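I got Heikki Heiskanen on the phone after three tries, and the first thing he wanted to know was whether I'd had lunch. I hadn't. "Then we talk fast," he said, and then talked for two hours!

Heikki writes walking guides. His newest, Ultudstead on Foot, came out this month from Maes, a tiny press that mostly does cookbooks. He walked every route himself, 782 miles in all (yes, he logged them), and wore out 6 pairs of shoes.

"The first pair was my fault," he told me. "I bought them for the color."

I asked how he picks a route and he laughed. "I look for a bakery and work backward." The river loop, my favorite, starts at the Niketti bakery for just that reason, and he'll defend their rye rolls against anybody's.

Writing it all up was harder. His first draft had 2,843 notes in it, things like loose gates and good benches and one very rude goose. His editor wanted most of them gone. "She let me keep the goose," he said, still pleased.
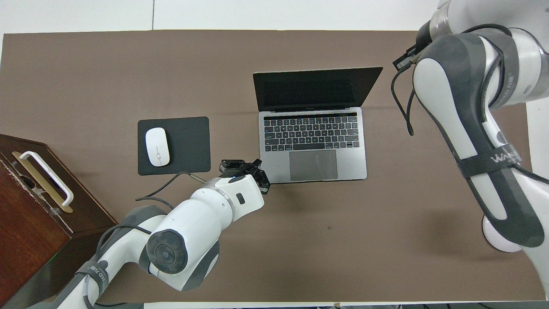
What he's working on now

A winter book, with shorter walks and more soup. He writes in the mornings, when his knees are stiff anyway, and goes out after lunch. The plan is to finish the Driron hills before the snow gets deep, though he's already behind.

"If I get lost up there, you can have my notes," he said. Then he sent me off to eat.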